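Comforter

A comforter is a bed covering made of two layers of fabric sewn together around a soft filling. It is used as the top layer of a bed, usually over a flat sheet, and is meant to be seen as well as slept under. The word is most common in the United States and Canada. In British usage the nearest equivalents are the quilt, the eiderdown and the continental quilt, though these terms overlap and are not used in the same way everywhere.

Comforters differ from duvets in that the outer fabric is permanent. A duvet is normally plain and goes inside a removable cover, while a comforter carries its own color or pattern and is washed whole. A traditional quilt is thinner and flatter, with more stitching, and its top is often pieced from smaller bits of cloth.

Construction

The two outer layers are called the top and the backing. They may be cut from the same cloth, or the backing may be a plain fabric in a matching color. Cotton, polyester and blends of the two are the usual materials. Brushed fabrics are sold for winter use, and seersucker and lightweight cotton for summer.

The filling is held in place by stitching. In box stitching the surface is divided into squares. In channel stitching the lines run in one direction only, and the filling can shift along each channel. Tied or tufted comforters are fastened at separate points, leaving more of the surface smooth. The edge may be turned in and sewn shut, or finished with piping or a strip of binding.

Fillings include down, feathers, wool, cotton batting, silk and polyester fiber. Down is light for the warmth it gives. Polyester costs less and dries faster, and for this reason it is the usual choice for children's bedding and for guest rooms.

Patterns

Because the comforter covers most of the bed, its print often sets the look of the whole bedroom. Common groups are solids, stripes, plaids, florals and geometric prints. Polka dots belong to the last group. The simplest kind repeats one size and color of dot in even rows. Mixed-dot prints use circles of different sizes and several colors on one background, and they have stayed popular for bedding in bright or pastel ranges.

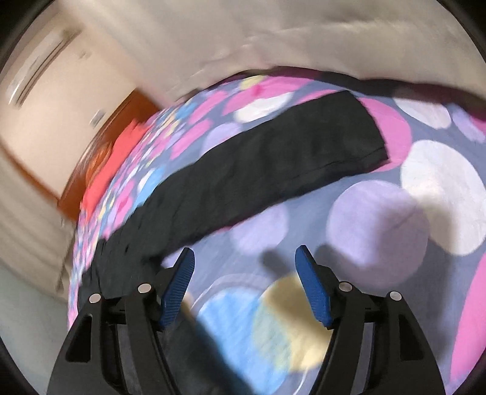
Polka-dot comforter with circles of several sizes in pink, white, lavender, light blue and pale yellow on a muted gray-blue background.

Scale matters in printed bedding. A large motif can look bold on a king-size bed and crowded on a twin. Small motifs hide creases and light stains better than large ones. Textile writer Randi Haugland, in her household guide Verstead, recommends judging a print from the bedroom door, the distance at which it is most often seen.

Sets

Comforters are sold singly or in sets. A basic set has the comforter and one or two pillow shams. Larger sets, sometimes called "bed in a bag," add sheets, pillowcases, a bed skirt and decorative cushions. The small retailer Olla listed 40 such sets in its April catalog, most of them in full and queen sizes. The cushions in a set do not always repeat the main print, and plain ones are often used to offset a busy comforter.

Use on the bed

To make a bed with a comforter, the fitted sheet goes on first, followed by the flat sheet and any blanket. The comforter is then spread evenly so that it hangs to the same length on both sides. It is generally left untucked. On a bed pushed against a wall, the far side is straightened before the near side.

Pillows, cushions and other loose items are taken off before the comforter is straightened and put back afterward. 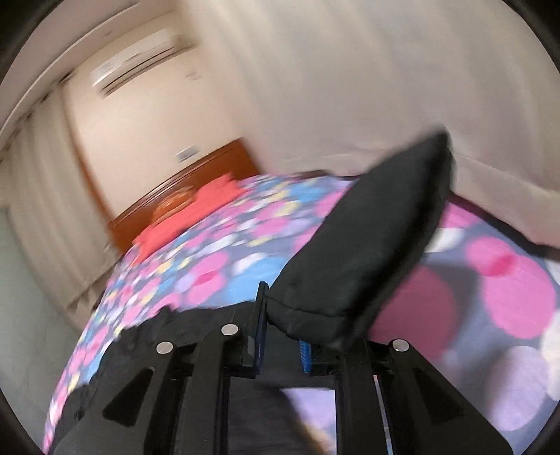 The top edge can be drawn up over the pillows or folded down to show the sheet. Some people fold the comforter in thirds at the foot of the bed in warm weather and sleep under the sheet alone. Others keep two, one for each half of the year, and store the spare.

Care

Washing instructions depend on the filling. Most polyester and cotton comforters can be machine washed on a gentle cycle, but a large one may not fit a home washer, and crowding it in leaves soap in the filling. Laundromats have bigger machines for this purpose. Down needs a mild detergent and a long, low-heat drying. Wool and silk are often marked for dry cleaning only.

Drying is the slower part. The comforter should be taken out and shaken several times so that the filling does not clump. One that feels dry on the outside may still be damp in the middle, and storing it in that state leads to mildew. Torn seams are best mended before washing.

With a flat sheet beneath it, a comforter needs washing only a few times a year. Without one, it needs it more often.

Storage

Breathable cotton bags are preferred for long storage. Vacuum bags save space and are suitable for polyester for a season, but they can crush down and feathers. Comforters should be stored clean, loosely folded and away from direct sun, which fades printed fabric.

See also

Bed skirt
Blanket
Duvet
Pillow sham
Quilt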